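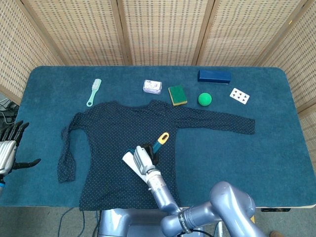

Wednesday, 4:40 pm. Batch 16 of the calendula and plantain salve finally set the way I wanted! I've been chasing this since December and I'm so pleased I had to sit down and write it up before cleaning the double boiler. While the tins were cooling I did the first cloth test for the salve stain question, and I'm using the navy top with the tiny white dots, laid flat on the teal cloth with the neckline to the back, as the map for where the spots go. Spot A is the middle of the chest, spot B is near the end of the sleeve that points out to the right, spot C is close to the hem. People put this stuff on their elbows and collarbones and then get dressed, so I want to know what it does to dark fabric.

What changed from batch 15: less beeswax, and I let the oil cool down to 60 C before stirring in the shea. Before, I was adding it straight off the heat and getting that sandy feel after a couple of days. Areeba said months ago it was the cooling and I kept blaming the wax. She was right, sorry Areeba.

Recipe as poured:
Calendula oil (the sunny windowsill jar), 38 g
Plantain oil, 38 g
Beeswax pellets, 16 g
Shea, 19 g
Lavender, six drops
Vitamin E, a small squeeze

Filled five tins and one of the little glass pots. The glass pot stays here as the keeper, please don't use it up!

Color is a lovely deep yellow, more so than 14. I think that's the Gundano petals, which dried much better than the ones from our own bed. Smell is soft and grassy with the lavender sitting on top. Kalkidan tried it on the back of her hand and said it went in faster than the last one and didn't leave her feeling greasy. I felt the same, but I wanted to love it, so her opinion counts for more.

Still to sort out:
The plantain oil. Stela strained it through the coffee filter and there is still a bit of cloudiness at the bottom of the jar. If that's water it will spoil, so I poured off the top and left the last inch behind. Next time wilt the leaves a full extra day. I'd also like to try the slow method Styliani uses, no heat at all, just the jar and a lot of patience.

Labels. The Bomari ones peel if there is any oil on the tin. Wipe with alcohol first, then stick.

Comfrey. Fulgencio asked again if we could put some in. I'd love to, it grows like mad behind the shed, but I want to keep it out of anything that might go on broken skin. Maybe a separate jar, clearly marked, for after gardening and long walks only. Need to read more before I say yes.

Spots: pea-sized dab each, rubbed in with a fingertip, left 16 hours, then A gets dish soap, B gets the plain laundry bar, C goes in the wash with nothing done to it. Write the results on the next page, and write them even if they're dull.

Batch 17 is going to be the same again with no changes at all. I know, I know, I always want to add something. But if it sets like this twice I'll believe it, and then we can play with rosemary.

Out of small tins. Order more, the shallow kind.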